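Fluline's pocket CPR trainer is finally shipping

2022-12-06

I've been waiting on this one since May, so forgive me if I get a little excited. Fluline has started shipping its Plultgate trainer, a chest-compression practice pad small enough to go in a backpack, and the first batch of 3000 units is leaving the warehouse this week.

If you missed my earlier posts, the Plultgate is a firm foam pad with a sensor inside. You push on it like you would on a full-size manikin, and it clicks when you've gone deep enough and beeps to keep you on pace. No head, no torso, no giant suitcase to drag up the stairs of the rec center (my shoulders are thrilled).
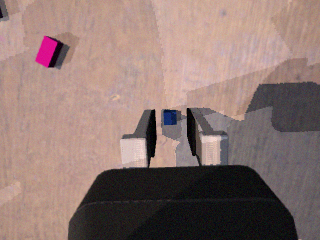 The price is $40 for a single pad, and there's a classroom pack for $500 that comes with a charging tray and a roll-up mat. I teach mostly small groups, so I'll probably start with a few singles and see how they hold up. The foam insert is replaceable, but Fluline hasn't put a price on spares yet, and I'd really like to know that before I order more.

It won't replace a manikin for a full class. You can't practice rescue breaths on it, and there's nowhere to put AED pads. Fluline says as much on the box, and I'm glad they do! Where I see it helping is in between classes, when people's skills get rusty and all they need is two minutes of pushing on something that pushes back.

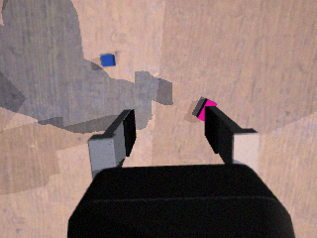
Color was the big fight on our instructor message board. The early version came in all black, and a bunch of us complained that you couldn't find the hand target in a dim gym. I kept asking for something really bright, like the little magenta block on the pale wood up there, which I could pick out from across a room. We ended up with an orange ring on a gray pad, and I can live with orange.

Saxena, the distributor, told me it has 866 names on the waiting list, and those orders go out first. If you sign up now you're looking at the second batch, and they wouldn't give me a date for that one.

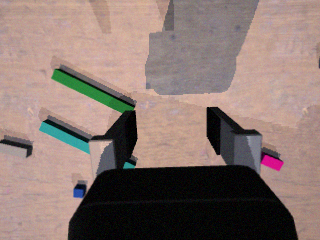
There's a phone app too, made by Zunance, that shows your depth and speed on a graph. It's free, it works without an account, and the pad runs fine if you never install it. I tried it on an older phone and the graph lagged quite a bit behind the clicks, so I'd stick with the sound for now.

Mine should be here before my next refresher class. I'll post again once my students have had a good whack at it.

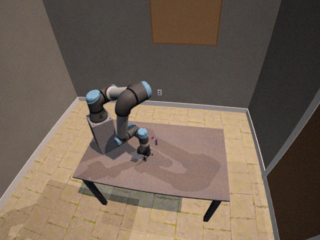

Robot arm on its pedestal at the tabletop, seen from above.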